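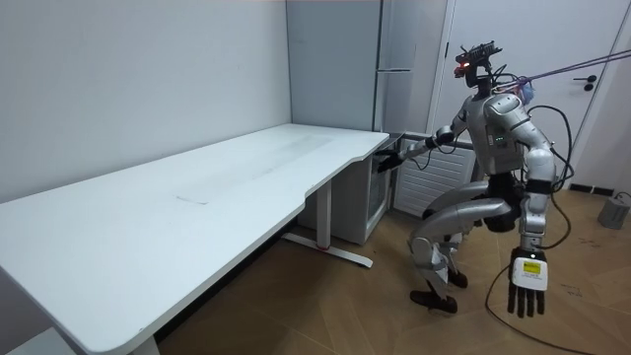 Search the archive Search this list only Advanced

Re: Tether rules for walking robots in small rooms (was: house rules, draft 4)

Oct 31, 2019
by Dénes Bíró

Hello all,

Sorry for the slow answer, I've been on the floor with a cable tie between my teeth for most of the week. I'm quoting the bit from the Barrios end that I want to pick up, and snipping the rest.

> We're stuck on section 3 of the draft. Our lot are split over whether
> the tether should stay on once the robot has "settled" at a bench and is
> only using its arms. Half of them say the legs aren't going anywhere, so
> unclip it and get the ropes out of the way. The other half say it stays
> on whenever the motors are live, full stop. What do you do at Mirnmont?
> And do you have anything written down about trailing cables? Our
> present wording is "keep cables tidy" and I'm embarrassed by it.
>
> Also, does anyone really do the walk-round before every run, or only
> first thing in the morning?

Right. Tether first. Ours stays on whenever the motors are live, and I'd fight anyone who wanted to change that. I do understand the other camp! When the robot's standing at a desk passing a cup about it looks about as dangerous as somebody making tea. But it's still balancing the whole time. Put one arm straight out with something in the hand and the legs have to work for it, and if the controller drops out at that moment the whole lot goes wherever the weight is. Same again, and worse, when it bends its knees to get at something low down. We treat a deep crouch as its own category in our sheet, with a person on the stop button who has no other job. No laptop, no phone, no "I'll just note down the time". Somebody else can note down the time.

What we got wrong for ages was slack. A tether that lets the robot crouch properly has quite a lot of spare in it when the robot stands up again, and spare is exactly what you don't want when it tips. Our first rule was a fixed length, set for standing, and then of course people let it out for the low jobs and forgot to take it back in. The rule now is that slack gets set for the posture, and changing the posture category means stopping, adjusting, and saying out loud what you've done. It feels silly saying it out loud. Do it anyway.

Cables. "Keep cables tidy" made me laugh, I'm afraid, as that was our wording too until February. Here's what replaced it, and please steal it:

4.1 Anything hanging off the robot must hang on the side away from the working arm.

4.2 Where a cable reaches the floor, its path is looked at from the robot's feet outwards before motors go live. If a foot could come down on it in one step in any direction, it moves.

4.3 Tethers and cables are not tied to each other.

4.4 Counterweights and stands live at the edges of the room. If one has a cable on it, that cable is included in 4.2.

4.5 A person crossing a cable says so.

I'd add that 4.3 caused the most grumbling. Bundling everything together looks so much neater and you can do the lot with one strip of velcro. Then one day the rope takes the load and everything velcroed to it takes the load as well. We pulled a connector clean out that way and spent 16 days waiting for a new one from Finon, so I haven't had much argument about it since.
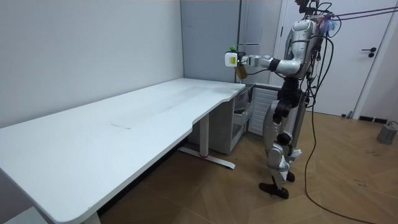
The bit I'm less sure of is furniture. The Amero people (hello, I know you read this) wanted a clear distance written in, 700 mm between the robot and anything solid, all round. Lovely in a big hall. In a room with a door, a desk and the usual household stuff it's impossible, and if the job is to work at the desk then it has to be close to the desk, doesn't it? A rule that gets broken on every single run teaches people that the sheet is decorative. So I'd sooner split it: behind and to the sides we ask for the distance, in front we don't, but whatever is in front gets checked for things that could tip, smash or catch a foot. Desk feet are the one to watch. People look at the tabletop and forget there's a long bar down there at toe height.

And the door. Please can we have something about the door in the draft? Ours now is that no one comes in while motors are live unless the button person has answered the knock. It took a few weeks to bed in and there was some sulking from people whose coats were inside.

On what goes in the gripper, we keep it very plain for new staff. Empty cups, light things, nothing with liquid in it until the operator has been signed off. I know Barrios want to go straight to full cups and I can see why, but water plus a floor full of cables is a conversation I don't want to have with our safety office.

Walk-round: before every run, yes. I went back through our log to see whether we were kidding ourselves and we've got 143 runs on the current sheet, with the box ticked on all but 4 of them. Whether a ticked box means a proper look is another matter – I've caught myself ticking it from the chair. We've since moved the sheet to a clipboard on the far side of the room, so you've got to walk past the robot to reach it. Low tech but I recommend it.

One thing I haven't got an answer to and would like views on. Our stop button cuts the motors dead, and the tether catches the robot. Fine. But if it's holding something at shoulder height over a desk, a dead stop means the arm comes down on the desk and whoever's fingers happen to be there. Finon's people prefer a controlled sit as the first response, with the hard cut as a second press. I don't like two meanings on one button, especially for somebody who's frightened. Two buttons, then? Different colours? Has anyone tried it with real people who weren't expecting it?

I'll put our sections 3 and 4 into the shared draft tonight unless someone shouts. Section 5 (batteries) I'm leaving well alone, it's got more tracked changes than words.

Cheers,
Dénes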